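Horkbridge library to close reading room for rewiring in September

The Horkbridge public library will close its main reading room for most of September while electricians replace wiring that dates from the building's opening. The children's section and the front desk will stay open on their usual hours.

The work is being done by Zornow, a local contractor, and covers the reading room, the upstairs meeting space and the hallway between them. New circuits will be run along the north wall, where readers have long complained that there is nowhere to charge a laptop. 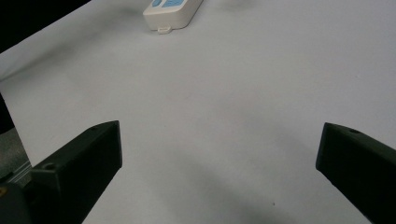
Branch manager Nhi Từ said the library logged 1,126 visits to the reading room last month, many of them from students and people working remotely. The room has 2 wall outlets for public use, both behind the newspaper rack.

"People sit on the floor back there to get near a plug," Từ said. "We would like them to be able to sit in a chair."

When the room reopens, it will have outlets at every long table and along the window seats. The old ceiling lights will also come down and be replaced with LED panels. Zornow expects the loudest work to be finished before noon each day, so evening programs in the children's section should not be affected.

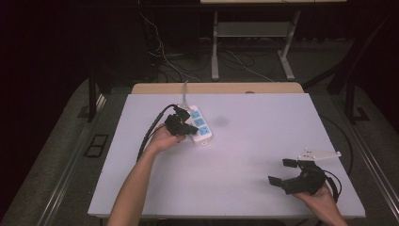

The library is also changing its rules on what patrons may plug in. Extension cords brought from home will no longer be allowed in the reading room, where staff say they have become a tripping hazard. Short power strips may still be used on tabletops if the cord does not cross a walkway. A white strip with three sockets in a row, set down on the table itself, would be fine under the new rule. Strips may not be plugged into one another, and space heaters remain banned throughout the building.

Sorin Sârbu, who is supervising the job for Zornow, said the reading room circuit had been tripping on busy afternoons. His crew will install a new breaker panel in the basement and label each circuit by room.

During the closure, 141 seats will be out of use. The library has borrowed folding tables for the lobby and will put the daily newspapers near the front desk. Books shelved in the reading room can still be requested at the desk, and staff will bring them out within the hour.

The Pradell Street entrance will be closed while materials are delivered. Visitors should use the door facing the parking lot, which has a ramp. Meeting room bookings have been moved to the Tsao Community Center at no extra charge, and groups that booked before the closure was announced will get an email with their new room.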